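Hanging up clothes (robotics)

From the Pikenham Guide to Household Machines

Hanging up clothes, also called garment hanging or, in older papers, the hanger task, is the household chore of putting a shirt on a hanger and the hanger on a rail. A child of seven can do it and usually won't. Machines have the opposite problem: they are willing at any hour of the night, and they find it hard.

The task is often used to judge whether a general-purpose robot is ready for the home. As of the last revision of this article, it is not, though the gap has narrowed.

Why it is difficult

A plate has one shape. A shirt has as many as it likes, and it changes them whenever it is touched. A robot that picks up a T-shirt by the shoulder has to work out which part it is holding, where the collar has gone, and whether the front is facing the front. Dark fabric makes matters worse, as folds in black cloth show up poorly on camera and a neck hole can pass for a shadow.

The hanger brings troubles of its own. It is thin, light and mostly made of nothing, and it swings when held by one end. Hangers left in a heap also lock together, a trait well known to anyone who has tried to take just one from a closet.

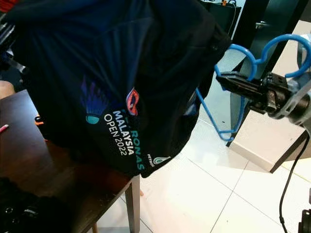 A dark shirt with a badminton print and a blue hanger, with a gripper closed near the hanger.

Most systems use two arms. In the usual method one gripper holds the shirt open at the neck while the other feeds in a shoulder of the hanger, tilts it, and feeds in the second. The tilt is where things go wrong. If the arm pulls too early, the first shoulder slides back out and the work starts over. If it pulls too late, the collar stretches, and the owner of the shirt starts taking an interest in the research.

History

Early attempts avoided the problem by changing the hanger. The Berkska folding hanger closed like an umbrella, went in through the neck and sprang open inside. It worked well on the test shirt. Its critics pointed out that a household would have to replace every hanger it owned, and that a person with a folding hanger hardly needed the robot.

Reijo Mäkelä and Oona Pitkänen took the other road and kept the ordinary hanger. Their Cuvow trials ran to 400 attempts with plain T-shirts, of which 171 ended with the shirt hanging by both shoulders. A further group ended with the shirt hanging by one, and the authors argued at some length over whether this should count. It was not counted.

Later work dropped hand-written rules in favor of learning from demonstrations, in which a person guides the arms through the chore again and again. The Hrytsenko collection holds 1371 such demonstrations. Zuzana Kuruc, who reviewed it, noted that the people in it also fumbled a fair number of shirts, and that the machines had picked this up faithfully.

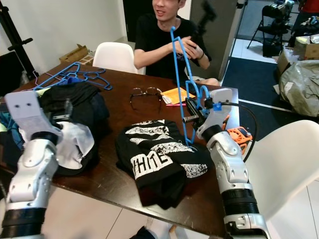
Two-armed work at a table: a blue hanger held upright over a folded black T-shirt.

Measuring success

There is no agreed test. Some groups start with the shirt laid flat and the hanger already in the gripper, which skips roughly the part a person would call the job. Others start from a pile. Tegwen Gough has proposed scoring the full chore, from heap to rail, with one clock running throughout. Under her rules the best run so far took 382 seconds for a single shirt – a rate at which a family wash would be finished in time for the next one.

Buttoned shirts, straps and anything silky are generally left out. So are trousers, for which the field has no settled method.

Outlook

Opinion is divided. Venla Toivonen holds that hanging will be solved before folding, on the grounds that gravity does half the work. Mäkelä has replied that gravity is the half he has been fighting. Hotel laundries and clothing warehouses, where the garments are alike and the hangers all match, are expected to see useful machines first.

See also: Folding laundry; Sock pairing; Making a bed; Loading a dishwasher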